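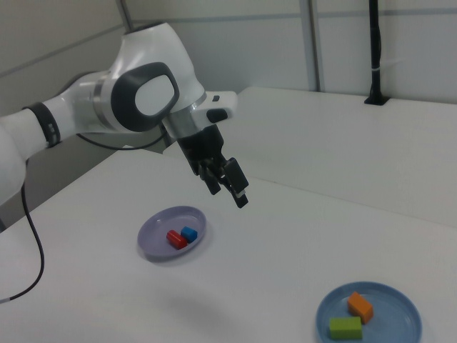
A lavender plate. Lavender is a pale kind of purple.

Where Does Purple Come From?

If you open your crayon box right now, you will probably find a purple one in there, and maybe two or three. Purple is easy to get these days. You can have purple socks, purple toothbrushes and purple frosting, and no one will think you are a king. But a long, long time ago, people might have wondered!

For most of history, if you wanted colored cloth, you had to find the color in nature first. Yellow could come from flowers and onion skins. Red could come from the roots of a plant called madder. Blue could come from the leaves of plants too. A good strong purple was much harder to find, and one of the best ones came from a very odd place, which was the inside of a sea snail.

Snail purple

These snails live in the Mediterranean Sea. Each one makes a tiny bit of slime, and when the slime meets air and sunlight it slowly changes color until it turns purple. It took thousands of snails to dye the edge of one robe, and the dye works smelled so terrible that they were often kept well away from people's houses. (If you have ever forgotten a tuna sandwich in your backpack over a long weekend, you have some idea.)

All that work made the cloth cost a fortune. In ancient Rome, purple was for very important people, and at times there were laws about who could wear it.

The happy accident

Then, in 1856, a teenager in London was trying to make a medicine in his little laboratory at home. He was 18, and the medicine didn't work at all. What he got was a dark sludge, and when he went to clean it up with alcohol, it turned a beautiful purple! He tried it on some silk, and the color stayed. Before long it was being made in a factory, and people who could never have paid for snail purple were wearing purple dresses and purple ribbons.

How does lavender get so pale?

Lavender is named after the lavender plant, which has small flowers and a lovely strong smell. To mix the color with paint, you start with red and blue to make purple, and then you add white – quite a lot of white, more than you would think.

Here is how Mrs. Định Dương does it with her art class in Draduvstead:

Put 8 small spoonfuls of white paint in a cup.
Add one drop of blue and stir it all the way to the bottom.
Add one drop of red and stir again.
Look at it next to a window. If it seems too blue, add a little more red. If it seems too pink, add a little more blue.

Every year somebody in her class gets brown or gray, and that usually means the red had some orange in it. A cool red, the kind that looks a bit pinkish, makes a much cleaner purple. Paint labels sometimes call it magenta.

Something to try at home

Ask a grown-up to help you chop some red cabbage and soak it in hot water. When the water has cooled, pour a little into two cups. Stir a spoonful of vinegar into the first cup and a pinch of baking soda into the second, and watch what each one does. Wear an old shirt for this, please, and don't drink it afterward!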